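Notebook, Tuesday, August
Arm budget: what we have against what Urkport wants to sell us

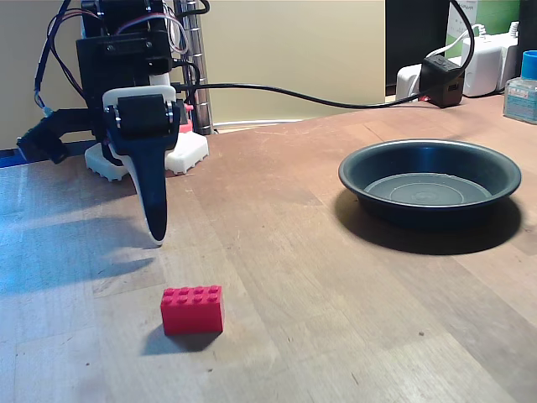 Bench arm, black finger just clear of the table. Brick and tray set out.

Ysaline wants a figure for the equipment request by the end of the week, so I spent the morning with the Urkport quote. They want 608 per arm before tax. Cables and a power supply are extra, and so is something called "onboarding", which I read as a phone call. Their gripper is a separate line again. Relu reckons the whole lot would come in under budget. I don't see how unless we order one and share it.

What I can't get out of the brochure:
- payload with the arm stretched out (they only give it folded in)
- whether the servos can be bought singly
- who pays postage on a warranty return

Rang them about the second one. Was told "in principle, yes". Wrote that down with the time, 10.40.

The Zenavo unit is cheaper and Relu likes it. The fingers on it are metal and he thinks that settles the matter. I'm less sure. Printed fingers are easy to replace, and I'd sooner break one of those than bend a bracket. The red 2x4 brick is a fair test piece for either, stood on its long side, and if a sales rep won't try it on their own demo arm I'd take that as an answer.

Asked Ysaline why we need a new arm at all. Her answer was repeatability, and she has a point, but we haven't measured ours properly. Thirteen runs last month, all logged by hand, and two of the sheets have no start position on them. I don't want to sign for new kit on the strength of that.

Things I would pay for now, whichever way it goes:
- cable clips and sleeving. The wires over the top of the arm are a tangle and the black lead sags across the back of the bench
- spare servos, 7 if the price holds
- a proper place for the power adapter, off the table

I've put 200 against those. Barbu may have the sleeving on the shelf, Relu to check.

Groltico also sent a leasing offer. Read it twice. Three-year minimum and they choose the replacement model. No.

To do: repeat the brick runs with start positions written down, then talk to Ysaline again. Urkport quote stays in the folder unsigned.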